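4. Eating away from the table: what the household diaries told us

Shares 54 · Comments 7

We came to the matter of where people eat rather late in the project, and mostly by accident. The Altmont diaries were set up to learn how much fresh fruit a household gets through between one shopping trip and the next, and the column headed "Place" was added to the printed sheet by Yae Ogura in April, when there happened to be a little room left on the right-hand side. It turned out to be the column people enjoyed filling in the most. Where we had hoped for a single word, we were often given a paragraph, and we are very grateful for every one of those paragraphs, even the ones that ran over onto the back and had to be typed up by hand.

In all, 202 households in Altmont and Filtholm returned a diary we could use, and between them they wrote down 1572 separate occasions on which somebody ate fruit at home. The kitchen table was the place named most often, as everyone on the team had guessed it would be, with the sofa coming after it. What we had not guessed was how often the bedroom would come up, and how cheerful people would be in telling us so. One woman in Filtholm wrote that she had eaten an orange in bed every winter evening of her married life and saw no reason to stop now that the children had gone. Another diary keeper, a night-shift baker, had his main meal of the day sitting up against the pillows at nine in the morning with the curtains drawn, and he put down "bed (dinner)" so faithfully that we first took it for a mistake in the coding.

Tomomi Tsuji, who read the diaries through from first to last, suggested that we sort the bedroom entries by what the food was carried in on, and this proved a good deal more useful than sorting them by time of day. Fruit that came in the hand was nearly always one piece, and it was nearly always finished. Fruit that came on a plate was usually cut up beforehand and shared with a partner or a child. Fruit that came on a tray was another thing again. People who used a tray tended to bring more than they meant to eat, and to bring it whole, and several of them said that they liked to have a choice in front of them. The leftover pieces would then go back to the kitchen, or stay on a nightstand until the following day, when they might be written down a second time. We did our best to catch these double entries, and Edmund Laskowska's note on the method (Section 2) explains how, but we would not swear that we caught them all.

The trays themselves were a pleasure to hear about. Many had been wedding presents or had come down from a grandmother, and a fair few were really meant for tea, or for holiday sweets. Elin Kneath has pointed out to us that in older housekeeping manuals the bed tray belongs to the sickroom, with its toast and weak broth, and that healthy people were rather scolded for using one. There was very little of that scolding left in our diaries. Where illness did come up, it was most often a cold, and the fruit was most often an orange, peeled by somebody else, a small kindness that the writers seemed to remember long after the cold itself had gone.

Mixed fruit was more common on trays than in any other kind of serving, with apples and oranges the usual pair. Soft fruit was rare. When we asked about this in the follow-up calls, people spoke first of their sheets and only afterward of the price, and Tetsuya Hirano, who made most of the calls, heard about stain removers at greater length than he had ever expected to.

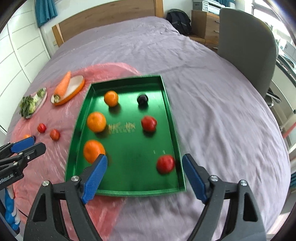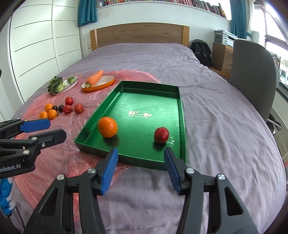
Figure 7. Whole apples and oranges on a green tray, set on a bed. In the first view there is a plum as well.

We return to the question of leftovers in Section 5, where the Sakai shopping receipts are set beside the diaries for the same weeks. Readers who would like a blank copy of the diary sheet, with the "Place" column made a good deal wider, will find one in Appendix B.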